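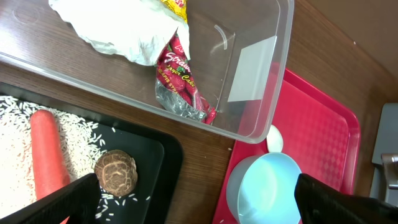 Clear plastic bin on the table, two packages inside.

April 20, 2021

The lawn and I are not speaking. I overseeded the bare strip along the driveway two weeks ago, watered it every morning in my bathrobe, and have so far raised one very healthy dandelion and a patch of something my neighbor Norbert Zeman calls "volunteer oats."

Norbert has opinions. He says I buried the seed too deep, and that I should have raked it in like I was combing a baby's hair. I have seen Norbert rake. No baby would survive it.

The bag said it would cover 1,000 square feet. My strip is almost 800, if you count the part where the mail truck parks, so I was generous in the thin spots. The robins were grateful. They came in shifts.

I'm giving it until Sunday, then I'll scratch up the worst patches and put down a second round with straw on top. If that fails, Trinh has offered me her leftover creeping thyme. She says it smells nice when you step on it. The dandelion stays for now, as it's the only one making an effort.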